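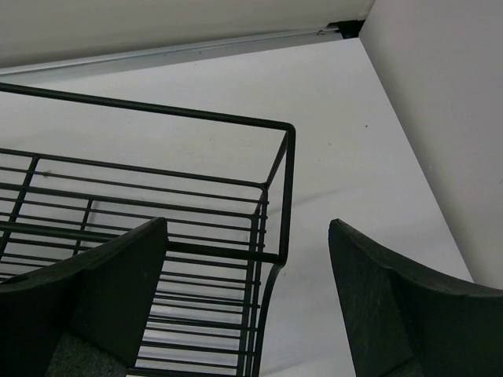 Solar panel output dropped after cleaning, is that even possible?
Asked by Liette Gill, Komutville

I washed my five roof panels in April like a responsible adult. Before, the inverter showed 96% of what the installer promised. Now it shows 81. Did I clean the electricity off?

3 replies

Cosimo Parisi
Check the string connectors. If you leaned on a cable with the brush, one may have worked partway out. Don't pull on them yourself in daylight, they're live. Also compare with the same hour and the same sky. One cloudy noon tells you very little.

gpiras
mine did this. went away

Rebecca Valentini
What did you wash with? Dish soap leaves a film and dust loves it. Rinse with plain water, early, while the glass is cool. If it's still 81 after a clear day, call the installer and enjoy the hold music.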